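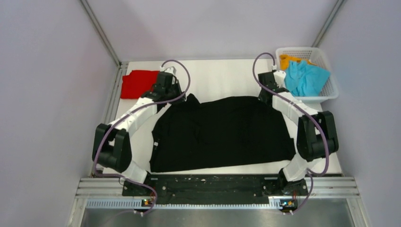
Folding goes faster once the shirt is lying flat, according to Irja Aaltonen, and most people skip that part because they are in a hurry to get to the bottom of the basket.

She was among 35 people who turned up for a free evening on laundry at the Lastance community hall in March. The session covered sorting, smoothing and folding everyday clothes, with most of the time given over to dark T-shirts.

Dark cotton is harder to fold well, said Tapio Kinnunen, who led the evening. Creases and seams don't show up as easily on black cloth, so a sleeve can stay tucked under the body without being noticed. He told the group to work over a white table or a pale sheet.

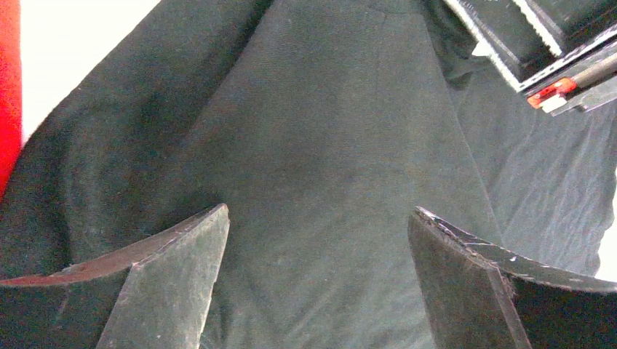
Start at the shoulders

Kinnunen's method begins at the top of the shirt. Take hold of both shoulders, pull lightly until the cloth between them is straight, then lay the body down and smooth it toward the hem. The sleeves come last – they go in flat, one at a time.

A shirt that won't lie straight should be picked up and laid down again, he said. Pressing on a wrinkle with the palm only moves it. 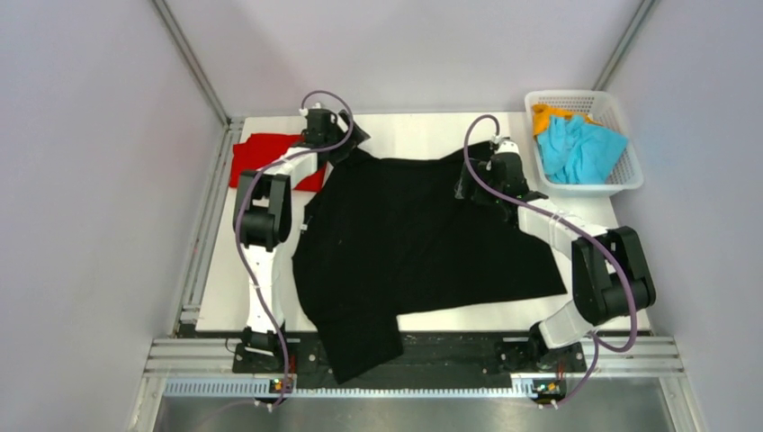
He also suggested keeping colors apart while folding and finishing one pile before reaching into the basket for the next piece. Thick cloths can be folded first and set to one side.

A second session, on sheets and towels, starts at 7 p.m. next month in the same hall. There are 47 places, and sign-up is at the front desk.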